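### 3.2 Laying out the table

Most of the published work on folding and sorting household cloths says very little about the surface the cloths are laid on, and we will admit that in our first months at Boststead we gave it no more thought than anyone else. We had a good long table and a pile of cloths, and it seemed to us that this was all a person could need. It was Gunnel Westerberg who pointed out, one Tuesday over coffee, that our notes were full of phrases such as "near the middle" and "a bit to the left," and that two people reading the same note would put the cloth down in two quite different spots. From then on we divided the work surface with blue tape, and every starting position has been written down by its cell (Figure 4).

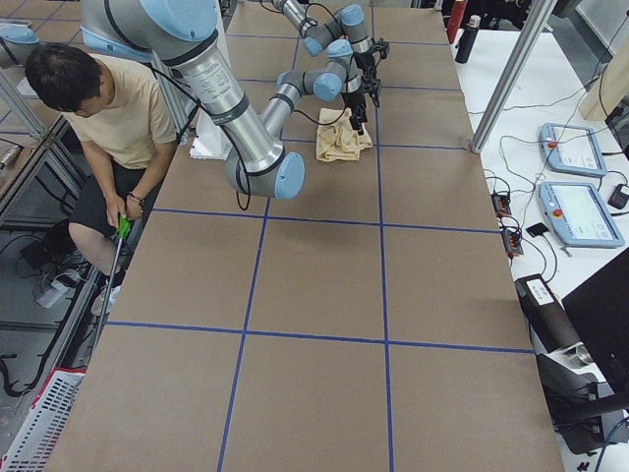

The tape went down lengthwise first and crosswise afterward, with one person holding the end and another smoothing it flat with the side of the hand. It is slow, pleasant work, and it took us 30 minutes on a good morning. We were fond of the kraft paper as a covering – it is cheap, it comes on a roll, and a pencil mark shows up nicely on it – but it does wrinkle if someone leans on it for long, and a wrinkle under a thin cloth can easily be mistaken for a fold in the cloth itself. Our rule was to smooth the paper by hand before each new cloth, and to replace any stretch that would no longer lie flat.

Crossings deserve a word of their own, as they gave us more trouble than the long straight runs. Where one strip passes over another there is a double thickness, small enough to forget and still large enough to catch a loose hem.
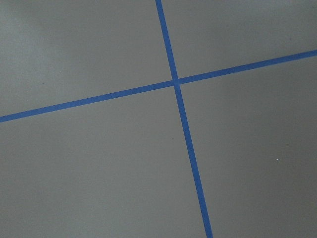
**Figure 4.** Tape lines on the work surfaces. Top: a long table covered in brown kraft paper and divided into cells, with a beige cloth. Bottom: two blue strips crossing on gray.

Of the 1196 placements in the full record, 387 began with some part of the cloth lying over a crossing, and we have kept these as a group of their own in the tables that follow. A cloth was counted as lying over a crossing even if only a corner touched it, which may be stricter than necessary, but it spared us a great many friendly arguments. Cloths were dropped from a low height and left bunched however they happened to land, and each was used for 5 placements before being shaken out and returned to the pile.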